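工作间记录 七月 周日

上午九点半到，Umesh Dwivedi 已经把走廊的灯开了。今天就两件事：把墙板和台面收尾，把上周没记的尺寸补上。Skuvel 那边的订单不急，往后放。

先补尺寸。墙板宽 700，缝留 2，这是上周和 Hannelore Seidel 定下来的数，图纸上那个旧数作废，我已经用铅笔划掉了，图纸夹在门后的蓝夹子里。台面高 970，从完成地面量起，不是从垫层量。Timo Hamann 上次就是从垫层量的，所以他本子上的数和我的对不上，以我的为准。单位都是毫米，下面不再写。

缝的问题再记一遍，省得以后又争。Henrik Diekmann 一开始想做密拼，理由是好擦。我和 Umesh 不同意。这间屋子夏天和冬天湿度差得多，隔壁那间密拼的，第二年春天有两块板的边就顶起来了，拆下来重修花了一整天。留缝的话，灰会进去，用软刷从上往下带一遍就行。Henrik 最后说可以，但要求缝必须上下一样宽，他会拿塞尺来查。

上午做的：
把最后一块板背面的找平条重新粘了一次。上周粘的那根偏高，板子装上去上口往外探，用手摸得出来。铲掉旧胶花的时间比粘新的还长。胶用的是 Irine，柜子里剩半桶，盖子没压紧，表面结了一层皮，揭掉以后下面还能用。谁最后用的请压盖。

等胶的时候清缝。竹签缠布，蘸一点清水，从上往下走。不要用酒精，上回在边角料上试过，板面会留一圈发亮的印子，怎么擦都在。边角料还在窗台下面，不信的可以自己去看。

十一点四十装板，Umesh 托下口，我对上口，中间垫片夹着。压 15 分钟，撤垫片，缝用塞尺走了三个位置，都过。

下午做台面和墙的交接。台面后沿有一个转角，方向在那里变，有一条板缝正好落到这个内角上。这是排板的时候有意安排的，Jessie Chisholm 画的排板图，她从内角往两边排，零头都甩到最外侧去。我当时嫌麻烦，装完以后觉得她是对的，内角那里不用再切缺口，板子下口都是直的，省了不少工。

交接处要不要打胶，还没定。几种说法先记在这里：
Henrik：打，透明的，打细一点。
Hannelore：不打，将来要拆台面的时候胶会把板的下口撕坏。
我：先不打，用一个月看看会不会进水。这张台子不接水，主要是干活和铺图纸用，真正会泼到后沿的机会不多。
Jessie 没表态，她说看大家。

台面擦了两遍。第一遍用湿布，把铅笔线和胶点去掉；第二遍用干布。靠墙那一侧的胶点最难弄，用指甲刮不动，后来拿塑料刮片平着推才下来。金属刮刀不要上台面，这条写大一点贴在工具架上，周一我来贴。

板面也看了一遍。侧着光看，没有发现明显的鼓包。最大的那块往下灰一些，往上浅一些，我先以为是脏，用白布擦过，布上是干净的，应该就是光的关系。Umesh 说换个时间再看，等傍晚灯全开的时候对一下。记一笔，别忘。
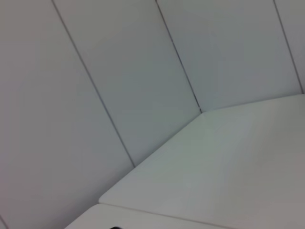

墙板与台面交接处，缝都收到台面后沿。

颜色也说一句。板子是哑光的浅灰白，当初在 Forov 和 Upadhyay 两家的样板里挑，我和 Timo 挑的是 Forov 这块，Hannelore 嫌它偏冷。装上墙以后，靠右的板看着确实有点发蓝，台面是白的，两样放在一起对比更明显。我不觉得是毛病，做活的时候背景素一点，找小零件反而快。要换也不可能换了，胶都干了。

遗留：
1. 交接处打不打胶，月底再议。
2. 傍晚灯下复看最大那块板的深浅。
3. Irine 要补一桶，顺便买软刷，原来那把掉毛，毛卡在缝里还得用镊子夹出来。
4. Timo 把他本子上的台面高度改过来。
5. 多出来的垫片装袋写上厚度，放抽屉第二格，不要和螺丝混在一起。

四点十分收工。窗开了一条缝散胶味，走的时候 Umesh 负责关。钥匙在 Jessie 那里。

补：五点多 Umesh 发消息说，灯全开以后那块板的深浅还是能看出一点，比白天轻。他认为不用管。第 2 条先划掉，Henrik 来的时候让他自己再看一眼。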